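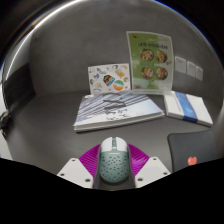

Shahab Jalali: Disagree. A lighter mouse won't fix wrist pain if the desk is too high. Mine was, by 2 inches.

mahsa_r: I switched to one with a honeycomb shell in May and my wrist still hurt until I lowered the chair arms. So I'm with Shahab.

Ruwan T.: Weight matters if you do spreadsheets all day. My old one was 129 grams and I felt it by lunch – the new one is half that.

Shahab Jalali: Half the weight, same bent wrist.

k_arabzadeh: Those shells fill up with crumbs too. Try a wrist rest for four weeks before you buy anything.

mahsa_r: Wrist rests made mine worse.

Last updated: Wed 18 October

Reader comments
Banafsheh: My doctor said take breaks every 36 minutes. Odd number, but it helps.
Altach: Left hand for browsing, right for work.

Related threads
Grastholm desk wobble
Vertical mouse or trackball?
Chair arms: keep or remove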